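Taleck Home Building
Sun 7 April

Okay, the Stultirthorpe sunroom is finished and I've been waiting months to talk about this one, so settle in. Thread!

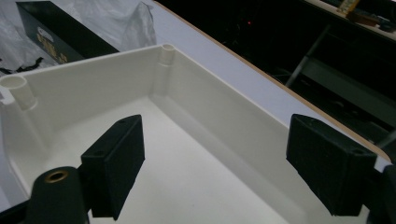
1/ The house is a 1920s weatherboard on a corner block, and the owners wanted a room at the back where they could sit in winter without wearing a blanket. The old lean-to was 6 square metres with a roof you could touch. We took it right back to the stumps in November.

2/ First surprise was a good one. Once the lean-to came off, the original back wall was still there behind the plaster sheet. Proper old hardwood boards, hardly any rot! We'd priced new cladding for that whole side and ended up replacing 10 boards.

3/ Matching those boards was the fun part (for me, anyway). The profile isn't made any more. We rang around every yard within a day's drive and finally found a stack at a salvage place in Gostinstead, same width, same bead along the bottom edge. I did a small dance in the car park.

4/ Someone asked last week why we didn't just put up a modern glass box, which can look terrific on an old house. We drew one! The owners liked it too, but the neighbour's place looks straight down on that side and they would've had the blinds shut all day. So it's windows on the north and east, and solid wall to the west where the afternoon sun is brutal.

5/ The windows. Oh, the windows. Timber casements, double glazed, and each one has the same three-pane pattern across the top as the front of the house. Our joiner took a template off the front bay so the proportions are spot on. From the street corner you can see old and new together and they look like cousins.

6/ Floor next. The sunroom sits one step down from the kitchen because the block falls away at the back, and we went back and forth on whether to level it. I'm so glad we left the step. You get more ceiling height, and the kids next door have already worked out it's the best seat in the house.

7/ A few numbers for those who like them. New room is 38 square metres including the little laundry tucked in behind. We used 443 linear metres of lining board on the walls and ceiling, and every length was primed on the back before it went up. Slow job, radio on, lots of tea.

8/ Colour! The owners were set on white, then we brushed out a soft grey-green called Su on a scrap and leaned it against the kitchen doorway over a weekend. By Monday they'd changed their minds. It goes quite blue early in the morning and much warmer by late afternoon.

9/ Things I'd do differently: order the gutters earlier. We wanted the old quad shape to carry on from the main roof and the wait was long enough that we had temporary downpipes hanging off the back through two big storms. They held, but I didn't sleep much.

10/ Also, if you're planning an addition on an old place, get someone under the floor before you settle on a design. We found the kitchen bearers had dropped toward the back corner, and jacking them up first meant the new doorway went in square. Doing it afterwards would have cracked every bit of fresh plaster.

11/ The garden isn't in yet. There's a lemon tree and a lot of dirt, plus a path marked out with string. We'll go back once it's had a spring to grow and take proper pictures of the outside then.

12/ Big thanks to the owners, who fed us scones in the rain and never once asked if we'd be done by Friday. Happy to answer questions about the boards or the windows, and if you know of any more of that old cladding sitting in a shed somewhere, please, please message me. We've got another one of these starting two streets over.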